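Recovering from a lost wrist reference on an underbody inspection cell

Applies to: Bovwood cells running the Driltness controller
Last revised: April 18, 2026

This procedure covers a robot that stops under the chassis with a position mismatch fault. On our cell the fault came from a worn encoder cable at joint 5. The wrist count read 1,972 at the reference mark where the controller expected 2,000, and the arm stopped short of the part on the next approach.

Do not clear the fault and press resume. The controller will accept the bad count and drive the wrist from the wrong starting angle.

Before you start

Lock out the conveyor and the carrier lift. Keep the arm brakes on. Two people are needed, one at the pendant and one outside the fence with a clear view of the wrist.

Steps

1. Save the fault log before cycling power. The buffer is erased at restart.
2. Switch to manual mode at the lowest speed setting.
3. Open the wrist view on the pendant. Find the crossmember, the rod below it and the rubber boot, and check for clearance on both sides of the tool before you jog anything.
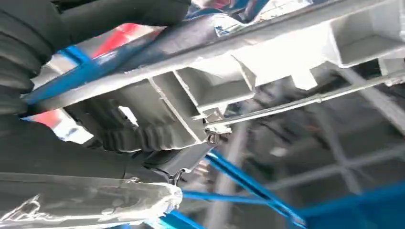
4. Back out in tool coordinates, one short jog at a time. Do not use joint jog here - a small move at the base is a large one at the wrist.
5. Once clear, move to the service position and lock out the arm.
6. Flex the joint 5 cable by hand while a meter is on the signal pair. Replace it if the reading drops out.
7. Restore power, set the reference again and compare the count with the value on the cell plate.

Run the full path with no vehicle in the station before returning to automatic. If the mismatch comes back, replace the encoder itself and repeat from step 7.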